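Ticket: Greltelard wall charger stops charging partway through the night
Product: Greltelard home charger, 40 amp circuit
Vehicle: Jõgi hatchback, full electric
Status: Closed, fixed
Opened: June 22, 2022

Car plugs in fine, starts charging, then quits after a while. App says "Session ended by vehicle." The car says "Charging equipment fault." Each one blames the other.

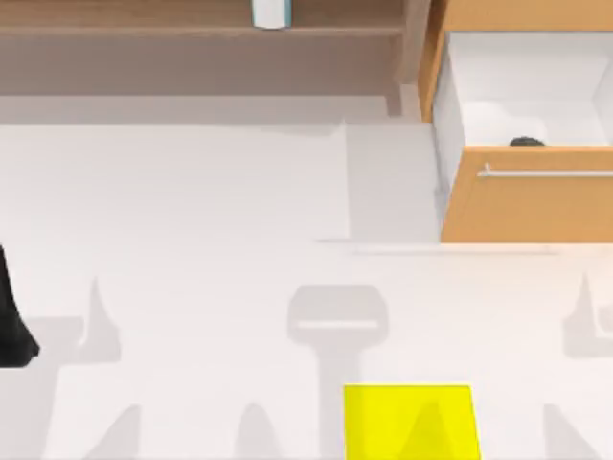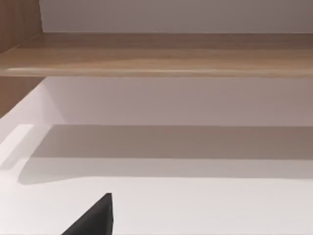
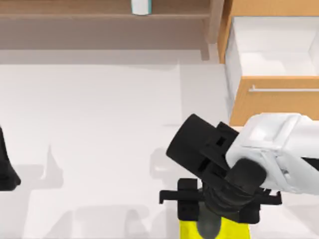 Background. The charger was installed in February by an electrician from Clulter. It worked without a problem until this month. No changes to the house wiring since then. The car had a software update at the Skirkasberg dealer shortly before the trouble began, so the dealer was my first call. They plugged it into their own charger, it ran to full, and they gave it back with no fault found.

What happens:
- Plug in, green light, car shows the normal charging rate.
- Somewhere between one and three hours later the light goes amber and charging stops.
- Unplugging and plugging back in starts it again.
- Left alone, it does not restart by itself.
- Worse on warm evenings. On one cool, rainy night it ran all the way through.

Already tried before opening the ticket:
- Turned the breaker off, waited ten minutes, turned it on. No change.
- Deleted the charging schedule in the car and in the app. No change.
- Reinstalled the app. No change, and it lost my charging history.
- Charged from a regular household outlet with the portable cord. Slow, but it ran all night with no stops.

Reply from support

Thank you for the details. "Session ended by vehicle" is a general message. The charger shows it any time the pilot signal from the car drops, and that can be caused by the car, the cable or the charger. Please do the following and report back.

1. In the app, go to Settings, then Installer, then Current limit. Write down the number.
2. Lower the limit to 20 amps and charge overnight.
3. Check the plug and the cable right after a stop. Tell us if either one feels hot to the hand.
4. Send the event log. Hold the button on the side of the charger until the light blinks blue, then choose Export in the app.

Do not open the cover of the charger. If you smell burning or see any brown marks on the plug, stop using it and turn off the breaker.

Reply from customer

Current limit was set to 32. Changed it to 20 and it ran all night, two nights in a row. Put it back to 32 and it stopped again the next evening. The plug was warm but I could hold it. The cable was normal. No smell and no marks. The bottom left corner of the charger itself was noticeably hotter than the rest of the case.

Log is attached. The export failed the first time and went through after I moved the phone closer.

Reply from support

The log shows event code 2 before each stop. That is the internal temperature limit. The heat is being picked up near the supply terminals, which fits with the hot corner you found. The usual cause is a terminal screw that is not fully tight. A slightly loose one can carry a low current with no trouble and heat up at a higher one.

This has to be checked by a licensed electrician with the breaker off. Please keep the limit at 20 amps until it has been done. The work is covered if the original installer does it.

Your software update is probably unrelated. The new version may report the fault on the dashboard where the old one said nothing.

Reply from customer

Clulter came out. One of the two supply wires was loose in its terminal and the insulation had gone stiff and a little dark at the end. The electrician cut it back, stripped it again and tightened both screws with a torque screwdriver. He checked the breaker end too and that was fine. No parts needed and no charge.

Limit is back at 32. It has charged every night since, including the hottest one so far, and the case is the same temperature all over.

One request. The app should show the temperature code to the owner. "Session ended by vehicle" cost me a trip to the dealer and most of a day without the car.

Reply from support

Glad it is charging again. Your comment about the message has been passed on to the app team. We can't give a date for a change.

We suggest having the terminals checked again in a year. If code 2 comes back before then, lower the limit and reply to this ticket, and it will reopen.

Closing as resolved. Cause: loose supply terminal.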